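Search this encyclopedia Go Advanced search

Flatware handle

A flatware handle is the part of a knife, fork, or spoon that is held in the hand. It may be formed from the same piece of metal as the working end, or made separately and joined to it. The handle sets much of the weight and balance of a piece and carries most of its decoration. Makers and collectors often sort flatware by handle type first and by date or maker second.

Parts

The end farthest from the bowl, tines, or blade is called the terminal or tip. The long middle section is the stem, although on wide handles the word "grip" is more common. The narrow section where the handle meets the working end is the neck. On a fork, the neck widens into the root, from which the tines extend. On a table knife, the thick collar between handle and blade is the bolster. Knives with a separate handle also have a tang, a metal extension of the blade that runs into or through the handle.

Construction

One-piece handles are stamped from a flat blank. The blank is rolled so that it is thicker at the neck, where bending stress is greatest, and thinner toward the bowl or tines. It is then cut to outline, struck between dies to give it shape and pattern, and polished. Most everyday forks and spoons made in the last hundred years are of this kind.

Hollow handles are made from two thin shells joined along the edges. They are used mainly on table knives, where a solid metal handle would be heavy. In older examples the cavity was filled with pitch or resin, which also held the tang. Filler of this type softens in hot water, and loose blades are a common fault in old sets.

Scale handles consist of two slabs fixed to either side of a flat tang, usually with rivets. The method is strong and easy to repair. It is found on steak knives, picnic sets, and kitchen cutlery. The rivets are sometimes left showing as decoration and sometimes ground flush.

Molded handles are formed in plastic around the tang of a metal piece. The tang is often notched or pierced so that the plastic locks onto it as it cools. Molding allows color and surface texture to be added at little cost.

Materials

Early handles were made of whatever could be carved and drilled, including wood, bone, horn, and antler. Ivory and mother-of-pearl were used for costly sets, especially for fruit and fish service. Bone and ivory shrink and crack if they are soaked, and sets with such handles were traditionally wiped clean with only the blade or tines placed in water.

Celluloid came into use in the later nineteenth century as a substitute for ivory. It was made with fine parallel lines to copy the grain of the real material. Celluloid yellows with age and burns easily. It was followed by phenolic resins, which were more stable and could be cast in strong colors such as red, green, and butterscotch. Acrylic, nylon, and ABS plastics took their place after the middle of the twentieth century.

Wooden handles remained common throughout. Hardwoods with close grain, such as beech, maple, and rosewood, are preferred. Some makers press thin layers of wood with resin under heat to make a dense sheet that takes up little water. One sheet of this kind, sold under the name Workodwood, was supplied in 13 colors and was used chiefly for scale handles on steak knives.

Decoration

Struck patterns are the oldest form of factory decoration. They include threads, shells, beads, scrolls, and flowers, and are usually placed at the terminal and along the edges of the stem. A pattern normally carries a name, and a maker may keep the dies for decades so that owners can replace lost pieces.

Printed and patterned handles are more recent. The main methods are film transfer, in which a printed sheet is bonded to the handle during molding, and inlay, in which a printed layer is sealed under a clear coat. The Drurell works produced patterned handles by the second method. Its design office, led for many years by Katsuhiko Aoki, drew mostly on textile patterns, including stripes, dots, checks, and small florals. A pattern sheet from the works lists 80 designs, although many were never sold outside a few stores.

The workshop of Riku Arai in Nunow took a different approach and wrapped wooden handles in waxed cord. Arai's pieces were made to order in sets of six, and roughly 200 sets were completed before the workshop closed.

Care

Metal handles need little care beyond washing and drying. Handles of wood, bone, horn, or cord should not be left to soak. Molded plastic handles vary, and some turn cloudy or come loose after repeated machine washing. Printed handles are best washed with a soft cloth, as scouring pads scratch the clear coat and let water reach the pattern.

Collecting

Collectors of plain metal flatware tend to work by named pattern. Collectors of colored and patterned handles more often work by material or color, and mixed sets are widely accepted. The Nakajima collection holds 4000 pieces, of which 1300 are forks, and is arranged by handle material. Its printed catalog, last revised on December 8, 2023, gives the length, tip shape, and neck width of each piece.
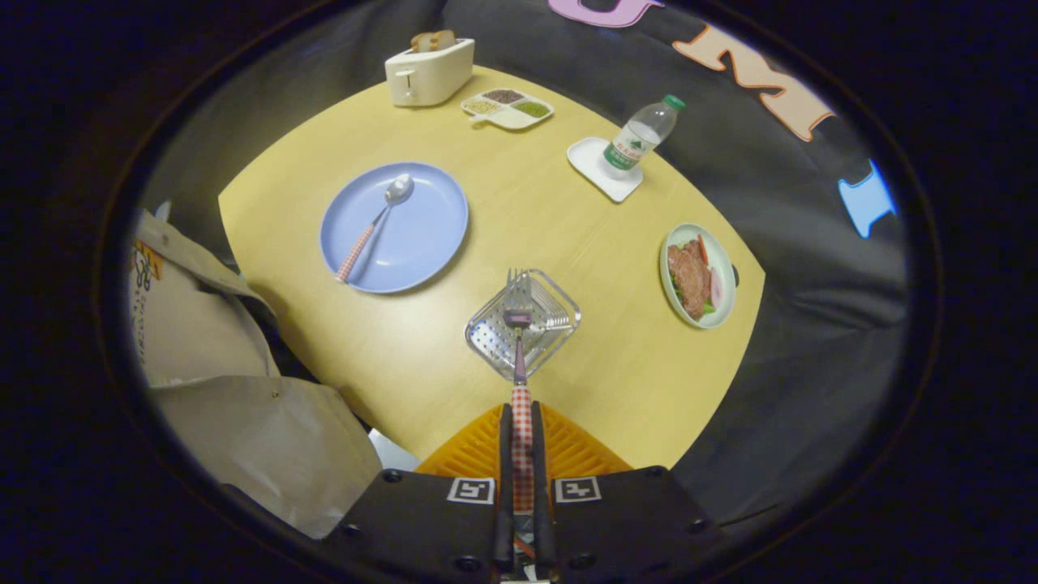

Checked patterns are among the most widely used on casual flatware, and they are usually chosen to go with table linens of the same kind. The check may cover the whole handle or be limited to a band or panel. Where it covers the grip, makers must decide how to finish the neck, which can be left in the same color as the tines or given a color of its own. The illustrated fork has a red-and-white gingham handle, a purple-mauve neck with a metallic look, and silver tines. Blue, green, and yellow checks are also made, and spoons and knives in these patterns are normally sold to match the forks.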